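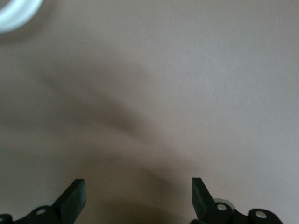

The year I gave up on the big table

I've been thinking about tables more than is healthy. It started in June, when my sister rang to say she was moving to a flat with a proper dining room and did I want her old kitchen table, the one with the drop leaves. I said yes before she'd finished the sentence. I'd been eating my tea off my knees for the best part of two years and my back had opinions about it.

Before that I'd had the big one. You know the sort, seats eight, weighs as much as a pony, bought in a fit of optimism when I first had a place of my own. I was going to have people round! There would be candles and a huge pot of something, and friends who stayed until midnight. What I had in practice was post. Post, a sewing machine, a bag of things to go back to the shop, and one clean corner the size of a dinner plate where I ate toast standing up.

So I sold it, to a very nice couple who turned up in a van with 39 painted on the side and no explanation, and for a while I loved the space. I did yoga in it. Well, I did yoga in it twice. Then winter came and I noticed I'd stopped asking anyone over at all, because where would they put a cup?

When I told Parvaneh Jafarzadeh I was writing this she laughed at me down the phone. She runs Cemard, a little furniture workshop behind the bus station, and has been mending other people's tables for 11 years. "Everyone comes in wanting bigger," she said. "I ask them who ate there last week, and it goes quiet." Her own is a square thing for four that she found on a pavement. On feast days she shoves it against her desk, throws a cloth over the join and fits in as many cousins as will squeeze.

I asked her what to look for and she was off. Sit at it before you buy it, for a good ten minutes, with your elbows on. Check where the legs are, as a leg in the wrong place will bruise your knee every day of your life. Don't spend money on a shiny top if you've got children or a temper (her words). Dull and pale is kinder to crumbs and scratches than anything dark and glossy, and a plain colour will put up with whatever plates you've got.

She's also very firm on chairs. They don't need to match and they never did, but the seats should be at the same height, or somebody spends the meal feeling like a toddler. I went home and measured mine. I have been that toddler.

My sister's table cost me nothing, though I did spend 200 pounds on having the hinges redone and the top rubbed down, which I grumbled about until I saw it. One leaf stays up and the other only goes up for company. The post lives in a basket in the hall now, mostly.

I've had people round four times since. Once it was soup from a carton. Last week it was my neighbour and a jigsaw of a lighthouse, and we ate crisps around the edges of it and have agreed to finish the sky on Thursday.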